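Olel Broadband Community Forum
Board: Slow or dropping connection
Status: Solved
Topic: Bandara router drops every evening, fine all day

Original post

Hi all, hoping somebody can put me out of my misery. I'm on the Olel full fibre package with the Bandara router they sent out, and since the start of June it's been falling over every evening at 7. The light on the front goes from white to amber, everything in the house loses the internet for a few minutes, then back it comes as if nothing had happened. Daytime is perfect!

What I've tried so far:
Turned it off and on (obviously, more than once)
Swapped the cable between the router and the fibre box
Moved the router off the bookcase and onto the hall table
Factory reset, which meant typing the wifi password back into every single gadget we own, never again

The house is old and the walls are thick, so I've also got a pair of Casine mesh units, one on the landing and one in the back bedroom. They've been in for ages with no bother, so I hadn't really suspected them.

Update 1

Thanks for the replies. I've rung support and they ran a line test while I was on the phone. Clean as a whistle, apparently, no faults between me and the cabinet. They asked me to plug a laptop straight into the router with a cable and leave it there over teatime. Did that, and the laptop dropped as well, so it isn't just the wifi.

I also worked out how to get at the router log (it's under Advanced, then System, then a tiny link at the bottom that I must have scrolled past ten times). There were 2,575 lines in it, nearly all of them the same message about an address conflict. Does that mean anything to anyone?

Update 2

Right, so whoever suggested looking for a second thing handing out addresses, you are a genius. I went round unplugging stuff one at a time, starting with the mesh. With both Casine units off, Thursday evening went by without a flicker. With them back on, amber light again, bang on time.

Went into the Casine app and found it had updated itself and gone back to router mode. It used to be in bridge mode, I know it did, I remember swearing at it when I set it up. There's a nightly "optimise" thing in there too, set for 19:00, so every evening it was restarting and having a scrap with the Bandara over who was in charge.

Fix, for anyone who lands here from a search:
Open the Casine app, go to Network, then Operating mode
Change it to Bridge and wait for both units to restart
Turn off automatic optimise, or at least shift it to the small hours
Restart the Bandara last, once the mesh is settled

Update 3

It's been 7 days now and not one drop. The log is lovely and dull. I did clear it first, because it stops recording at 3,000 lines and I wanted to be sure I'd see anything new.

One leftover: the Bisano printer lost its address in all this and sulked until I removed it and added it again. Worth doing yours at the same time if you've got one, it only takes a couple of minutes. Marking this as solved, and thanks again, you've all been brilliant!
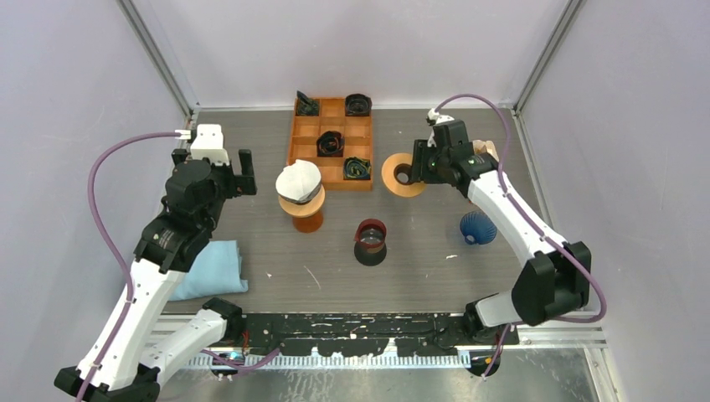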